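Open day at Stania: can it clean a sink yet?

I have been promised a machine that does the housework since I was in grade school, so when Stania opened its test hall to visitors on Monday, March 14, 2022, I took the early train and went with low hopes. Manuela Russo from the front office gave us stickers and walked us past the lobby posters (all smiling families, not a dirty dish in sight).

The bathroom corner is what I came for. It has a door, a gray wall, a white vanity with a sink, and dark spots spattered in the bowl. The chore is one any ten-year-old can do: pick up a cloth, wipe the spots, put the cloth back.
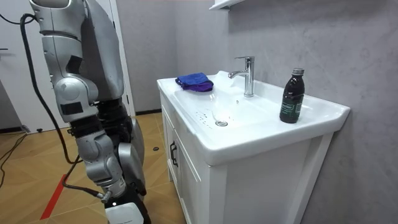

I asked Aigars Ramanauskas, who runs the bathroom work, how often it goes right. He said that depends on what I mean by right. I meant a clean sink. He told me the flat part of a bowl is the easy part, and that the slope and the ring by the drain are where they lose time. Fair enough – that is also where my own sink gets dirty.

Then there is the matter of who sets things up. At home the cloth is never folded on the rim. It is under the cabinet behind 3 empty bottles, and somebody's toothbrush is in the way. When I brought this up, Aigars said clutter was on the list for July. I wrote that down and plan to ask again.

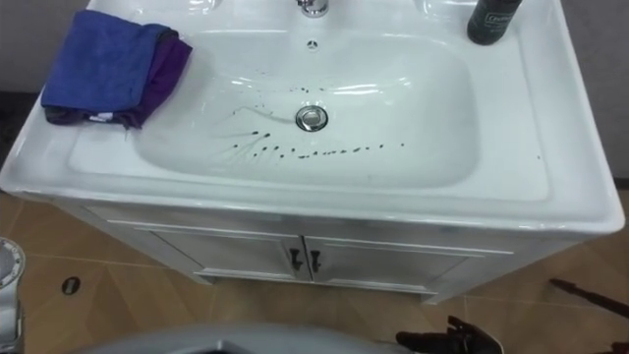 The sink at the Stania open day, with dark spots in the basin and two folded cloths on the rim.

Kadri Kļaviņa, a hotel housekeeper in our group, was more patient than I was. She gets five minutes for a bathroom, mirror included, and she wanted to know about hair. Hair sticks to a damp cloth and then goes right back on the porcelain. The answer she got was long and had the word "pipeline" in it.

Price did not come up until I asked, and then it was too early to say. Coffee was good. The tour takes two hours, parking is behind the building, and you should skip the slide talk and go straight to the hall. I will go back after July, and I am keeping my sponge.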